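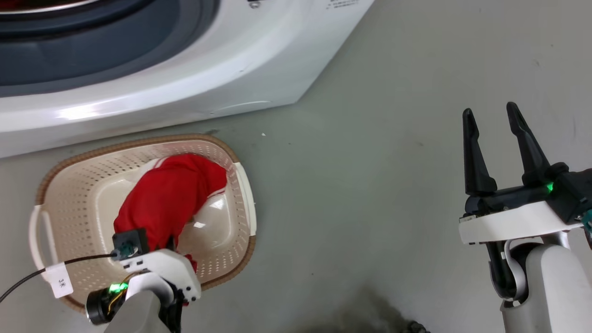 48 shares · 6 comments

The shared laundry room at Tarell is in the cellar, and you need two keys to reach it. When I moved into the building in October I thought this was a punishment. My old flat had its own machine in the bathroom, and I washed whenever I wanted, often at midnight, with small respect for the people below.

In Tarell you write your name on a paper list. Each household gets 2 hours, and the list is full by the 5th of the month. I missed it the first time and had to carry my sheets to Skalleo, the laundry by the bridge, where a wash costs more than my lunch.

But slowly I began to like my hours. The telephone has no signal in the cellar, so I take a book, or I fold. Neighbours come down to ask if I will finish early — I never do — and stay to talk about the heating, or the price of butter. I have learned more of the local language there than in six weeks of evening lessons.

New buildings do not plan such rooms any more. At Veritz, the new quarter behind the station, every flat has a cupboard with pipes ready for a machine. It is practical, and I understand why families choose it. A friend who lives there has still not met the people across her landing.

My next turn is at five in the afternoon. I have the towels ready.

Urbonaitė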